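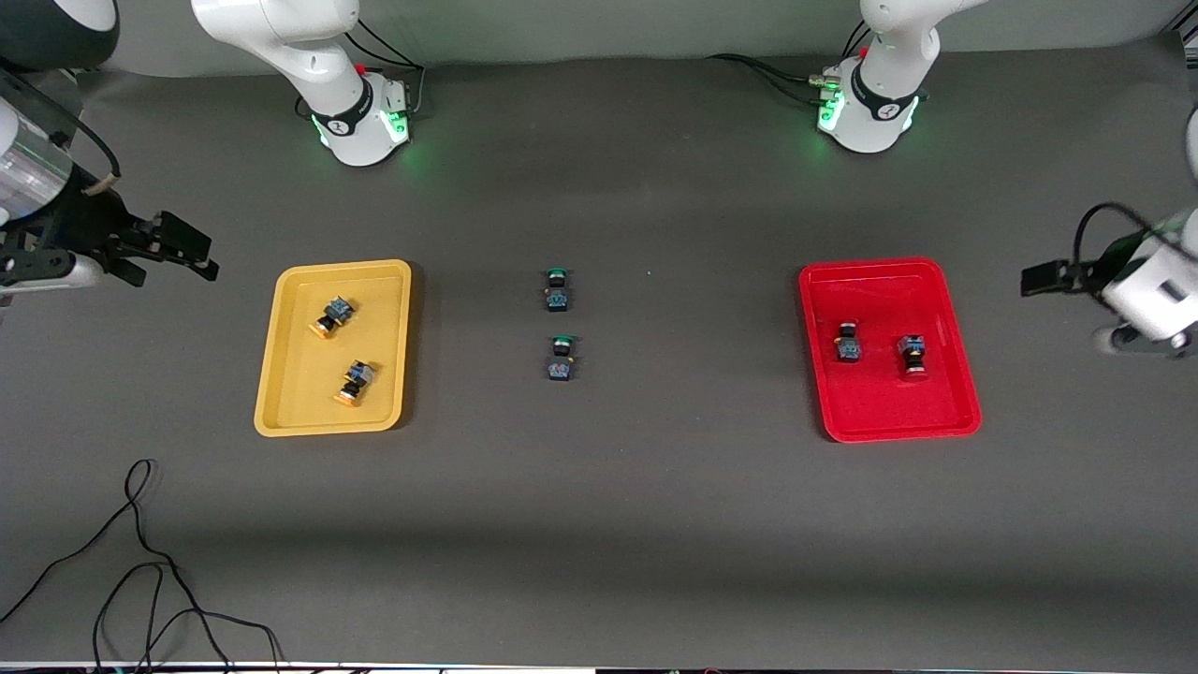 A two-armed sorting cell with push-button switches on the table and in the yellow and red trays.

The Tumurthorpe sorting fault, known locally as the red cap problem, was a recurring failure in a two-armed robot cell at the Grarkano switch works in Tumurthorpe. Over one summer the cell placed a number of red-capped push-button switches in a red tray and then lost track of them, with the result that it tried to set further switches down in the same spot. The fault injured only switches and, in one case, a gripper finger. It is remembered mainly for the length of time it took to diagnose and for the simplicity of the repair.

Background

Grarkano assembled push-button switches for control panels, with caps in several colors. Returned and surplus stock came back mixed, and sorting it by hand was a job that staff avoided with some skill. The company ordered a sorting cell from Pitkänen, a small integrator, which supplied two arms, a fixed overhead camera and a vision program called Stikevia.

Each arm served the tray on its own side and shared the open table between them. Stikevia found a switch by looking for its cap, judged the color, and assigned it to a tray. It kept no list of what it had already put away. Before every placement it looked at the tray again, found the caps in it, and chose a position where it saw none. The designers considered this more reliable than memory, and for most colors it was.

The trays came from the works canteen supplier. The specification asked for "two trays, different colors."

The fault

The first collision was logged in August, at the start of a night shift. The arm on the red tray's side lowered a switch onto another switch that was already there, pressed until its force limit tripped, and stopped. The rings at the bases of the arms, green in normal running, turned red. An operator cleared the tray, restarted the cell, and recorded the cause as "switch in way."

Ten more collisions followed, for a total of 11. In the fifth, the lower switch cracked and a gripper finger was bent. Between them came a larger number of quieter errors, in which a switch was set down partly on top of another and slid off, and the cell went on with its work in apparent satisfaction.

Suspicion fell first on the arms. Pitkänen recalibrated both of them twice. Suspicion then moved to the cables, which were retaped, and to the table, which was leveled. The collisions continued on a level table. A theory that the fault occurred only at night survived for most of a week, until a collision on a Sunday at noon.

Diagnosis

The cause was found by Pramila Shukla, a test technician who had been asked to photograph the damaged finger for an insurance form. She noticed that every crushed switch in the scrap bin had a red cap. She then ran 500 placements with the collision stop set to its most sensitive level, using caps of every color in equal numbers. Placement went wrong 33 times, always onto or against a red-capped switch.

A red cap in a red tray, it emerged, was hard to tell from the tray. The glossy plastic made matters worse by throwing back the overhead light, so that the edge of a cap could vanish into a reflection. Stikevia saw the tray, saw no cap, and concluded that the space was free. Black caps in the same tray were found without trouble. Yellow-orange caps in the yellow tray came close to causing the same fault on the other side, but those switches tended to end up lying over, and the program recovered them from the dark housing and the labels.

Shukla's report ran to a single page. The recommendation section reads, in full, "Gray trays."

Response

Pitkänen did not adopt the recommendation at once. It first issued a software change that raised the color sensitivity of the program, after which Stikevia began to find caps in the reflections and refused to use the red tray at all. The change was withdrawn. A second attempt dimmed the overhead light, which pleased the camera and annoyed the people who worked beside it.

Matte gray trays were fitted in the autumn. A later version of Stikevia also kept a record of each placement and compared it with what the camera reported, stopping the cell if the two disagreed. No further collisions of this type were recorded.

Safety assessment

Operators had reached into the cell to clear each jam, and the review of the fault paid more attention to this than to the collisions themselves. In 5 of the logged cases the arms had been paused in software but not locked out. The restart procedure was rewritten to require a full stop, and the one-word log entry "cleared" was no longer accepted as an account of what had been done.

Legacy

The case is used in Pitkänen's training course for new installers, where trainees are shown the cell log and asked for a diagnosis. Most recommend recalibrating the arms. One of the original red trays went back to the Grarkano canteen, where it carries sandwiches.

See also

Color segmentation
Force limiting
Lockout procedure
Specular reflection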